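My landlord at Lirnley has raised the rent again and called it "alignment." I looked the word up. It has to do with wheels.

Fulvio Sanna, who manages the place, wrote me four paragraphs about value and never once mentioned the boiler.

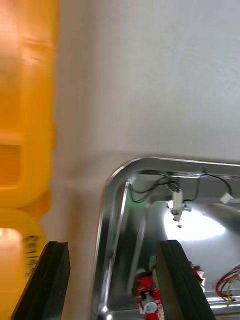 Rent letters used to be short. They gave a number and a date, and you swore at them over breakfast. Now they want to be liked. I'd take the manners of a plain light grey wall - a few faint streaks, no adjectives. Mine says I'm "part of the Lirnley story." I pay 752 a month to be in it.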